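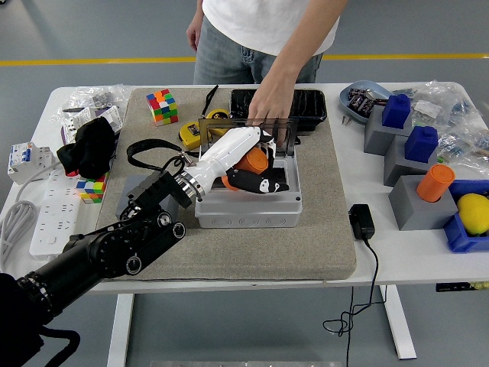

Duner up 43% since lunch, anyone holding?

ridgeback_lou
Picked up a small position in Duner last spring and forgot it. Looked at my phone at 2 p.m. and it had gone nuts. The only news I can find is the state appeals court tossing the cap on electrical contractor licenses. Is that really worth 43%?

pennywise_tx
No. Duner sells breaker panels and boxes to contractors. More licenses doesn't mean more houses get built. Same wiring jobs, split among more trucks.

ohmslawless
Disagree. The cap is why you wait three months for an electrician out here. Jobs go undone. Clear the backlog and somebody has to sell the parts.

pennywise_tx
Somebody, sure. Why Duner? Zapata has the bigger share in that state and it barely moved. If the ruling were that good for suppliers, Zapata would be up too.

ridgeback_lou
That's what bothers me. Woder was flat as well.

ohmslawless
Zapata makes most of its money overseas. Duner is nearly all domestic, so of course it jumps more.

pennywise_tx
More, fine. Forty-three percent against nothing? I read the ruling. It sends the case back to the lower court and the state gets to argue again. Not one new license has been issued.

gravelpit
Has anybody looked at the volume? I had the order screen open right after the pop and one of the prints was 3,856 shares. This thing trades by appointment. A couple of eager buyers can push it anywhere they like.

ohmslawless
Small float cuts both ways. Doesn't make the news fake.

gravelpit
Didn't say fake. I said I don't trust the price. I was in Ziletholm when it did the same thing on a zoning decision — gave all of it back before the next earnings call, and I sat there the whole way down telling myself the story was still good.

ridgeback_lou
So sell?

pennywise_tx
Your money. I'd want to hear the company say what share of its sales comes from that state. They've had 2 calls this year and dodged it on both.

ohmslawless
They said it was "meaningful."

pennywise_tx
Right. Meaningful.

ridgeback_lou
Sold half. Keeping the rest until the lower court sets a date, and I'm putting a stop under it tonight.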